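Ticket: Mimby Artist Pages, single shows wrong release date and plays the wrong audio
Opened by: Vangelis Fragkou, Economou (label services)
Component: release ingest, artist page player
Priority: 3
Status: resolved, one follow-up open

**Reported**

The new single by Litel is listed as out in August on the label schedule. On the Mimby artist page it shows as released last year and sorts below the older EP. Pressing play starts the demo version, without the second vocal. The lyric tab and credits are correct. Same result on the phone app and in a desktop browser, signed in or out.

**Expected**

Single at the top of the discography, August release date, final master in the player.

**Checks**

1. Cleared the page cache for the artist. No change.
2. Pulled the delivery record from Zerkico. Two deliveries exist for the same track. The first is the demo, sent for a private listening page. The second is the master.
3. Both deliveries carry the same ISRC. The demo should not have had one.
4. Compared the release dates. The demo delivery has last year's date in `original_release_date`. The master has the August date in `release_date` and leaves `original_release_date` blank.
5. Checked the merge log:

```
ingest: match on isrc, existing asset found
merge: original_release_date kept (incoming empty)
merge: audio kept (existing asset locked)
merge: credits replaced
merge: lyrics replaced
```

That explains the mix of old and new data. The lock on the demo audio was set when the private page was made and was never released.

**Fix applied**

- Removed the ISRC from the demo asset and unlinked it from the public page.
- Asked Economou to redeliver the master with both date fields filled in.
- Reran ingest for that one release.

First rerun failed with error 300 (artwork missing). The redelivery package had audio and metadata only. Vangelis sent a full package and the second rerun returned 200 on all assets.

**Comment, V. Fragkou**

Date and sort order are right now. Audio is right in the browser. The phone app still plays the demo for me. I have logged out and back in, same thing. Two people in our office get the master on their phones. I had saved the demo for offline use when we were picking the mix, if that matters.

**Reply, support**

It does. Offline files are stored by track ID and the app does not compare them with the server copy until they expire, 7 days after the last sync. To clear it now:

1. Open Library, then Downloads.
2. Remove the single. Removing it from a playlist is not enough.
3. Force close the app.
4. Open the artist page and play the track over a live connection.
5. Download it again if needed.

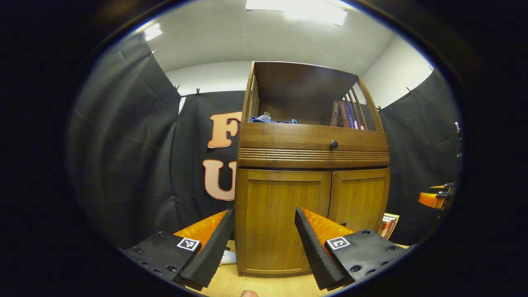

If step 4 still plays the demo, send the app version and the track ID from the share link. Do not delete the whole library, as play counts made offline are lost if they have not synced.

**Comment, V. Fragkou**

Removed it and played it again. Second vocal is there. The pre-save link in the newsletter also goes to the right track.

**Follow-up (open)**

- Ingest should reject a public delivery that matches a locked private asset. At present it merges and writes only to the log.
- Zerkico to confirm whether their form can leave the ISRC blank for demos.
- Play counts logged against the demo stay with the demo. Economou has agreed to this.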